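Home | Notices | Minutes | Laundry Room | Contact

Hodden House Residents' Meeting, January
2 min read

My turn to take the minutes again, so apologies for the spelling! We started a bit after 7, once the heating got going.

Last month's minutes were agreed with one fix. The bike rack quote from Griteck was for 20 spaces and I'd put down 30. Sorry, all.

Laundry room. This took up most of the evening (it always does). Please take your things out when your cycle ends. We went back and forth on a sign-up sheet and ended up voting to try one until spring. I voted against, for the record, but I'll print it.

Front-loader, door and drum:

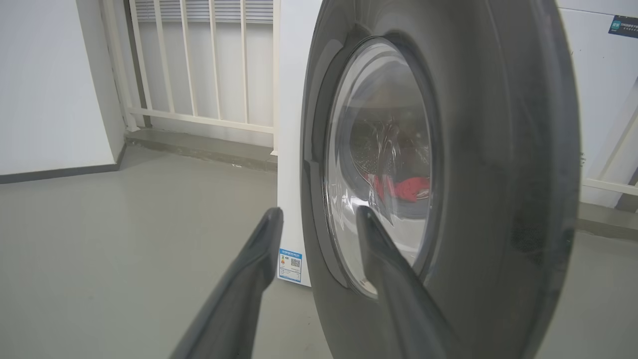
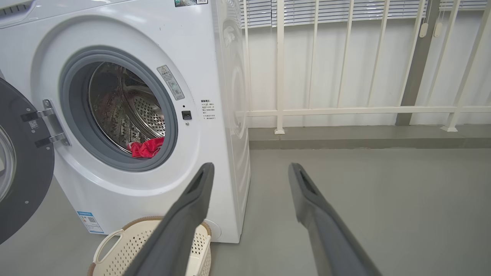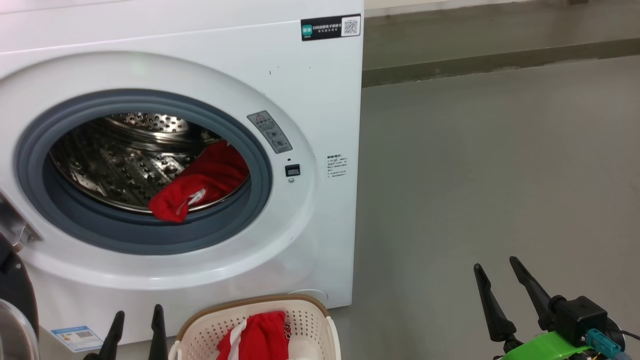 Somebody asked if we could go back to tokens and got a pretty firm no. The service contract with Skilen is up for renewal at $292, same as last year, and we said yes to that without much fuss.

Roof. Barbieri can patch the corner over the back stairs for $500. A few of us wanted a second quote first, and I'm chasing that. Bucket stays where it is for now, please don't move it!

Garden. Two raised beds are free if anyone wants one. I have first dibs on the sunny one (I did ask, it's in the November minutes).

Any other business: the side gate is sticking, and the lost gray scarf is still on the hook by the mailboxes.

We wrapped up at 8:30. Next meeting in February, same room, bring a mug.

Recent posts
Bike Rack: Where We're At
Sign-Up Sheet Rules
Minutes, December
Minutes, November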